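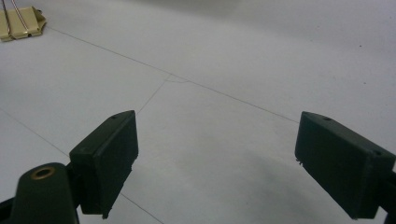
Illurow is a booklet layout program for home computers, developed by Flilholm and first released on 21st February, a date its early users remember chiefly for the corrected version that came out the following morning. It takes a plain text file, divides it into pages, and shuffles those pages so that a sheet printed on both sides can be folded into a booklet with the numbers in order. Fold lines are shown on screen as thin gray rules over a pale sheet. The manual admits that real folds look more like the faint lines on the white surface in the photograph, which run at a slant and meet near the center in a small zigzag. A setting called Tolerance widens the inner margin for households that fold this way.

History

The program began as Mastton, a label-printing utility that could be talked into making booklets by anyone willing to describe a page as a very large label. Enough people were willing that Flilholm dropped the labels. The first version under the present name handled booklets of up to 34 pages. Page 35 was accepted without complaint and printed on top of page one. The limit was raised to 200 in July and later to 270, where it remains, home staplers having given up some distance earlier.

Features

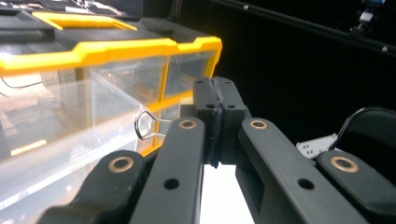 The Bin is the part of Illurow that most divides its users. It is a panel on the left of the window into which chapters, cover art and stray paragraphs can be dropped until they are wanted. Its designers compared it to a plastic storage organizer, such as the one on the left of the picture, and like most storage it encourages people to keep things they should throw out. Text placed in the Bin is not included in the page count, a fact usually discovered after printing.

Page shuffling is handled by a separate component, Chacko, which can also be run alone from the command line. It has one option, reverse, for printers that deliver their sheets face up. The online help for this option runs to 3,004 words and recommends trying it both ways

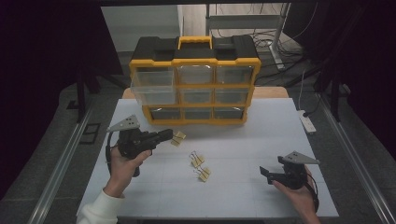 before committing good paper. Chacko also produces a numbered test booklet, which many owners print once, fold incorrectly, and keep beside the printer for reference.

Reception

Reviewers praised the speed of the program and its small size on disk. Complaints centered on the spelling checker, which flags the word Illurow.

See also

Booklet printing
Page imposition
Saddle stitching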